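Can a robot put my groceries away yet?

I get asked this every time I mention Windance, so I went to bug my friend Thiện Cao about it. He's been at it for 3 years and says the easy stuff (boxes, cans) is pretty much there. Soft things are still a headache!
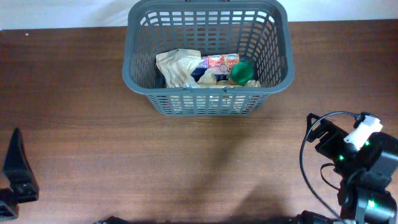
Groceries are my own least favorite chore, so I'm rooting for the machines. But look at that crumpled cream pouch next to the carton in the gray basket – where would you even grab it? The green lid I'd trust to two black grippers any day. The pouch, I'm keeping for myself until August at least.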